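Projects > Lultcombe > Gripper comparison > Progress report

3 March 2025

Since December we have compared two grippers in simulation, with the same arm and the same kitchen tasks. The spatula task is finished: 4000 trials for each gripper.
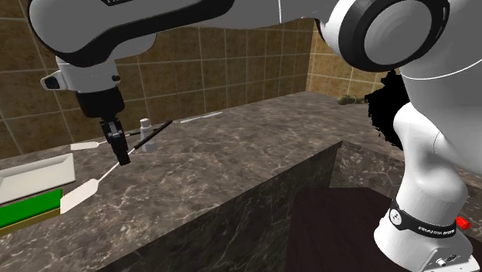

Simulated kitchen counter, gripper pointing down at a spatula.

The Kustex gripper completed 89 per cent of its trials. The second gripper is still weak on thin handles. I ask for 30 more hours of computing time to repeat its runs.

Phúc Khổng

2 comments | 30 shares

Related reports
Trudevley: wrist camera tests
Mwakalinga: controller delays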